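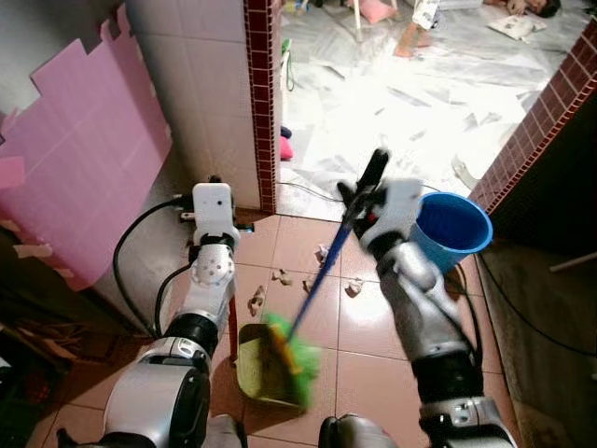
Bayu Harahap wrote to us in February that a listing which repeats the same line four times tells the buyer only that no one read it before it went live. The Westness catalogue holds 1,734 holsters, pouches and slings, and 469 of them carry repeated text.

Next slide. Trestora will rewrite those entries first -- material, closure, belt width, hand. Sizes must be given in full.

Pause for questions on returns before moving to Zamani.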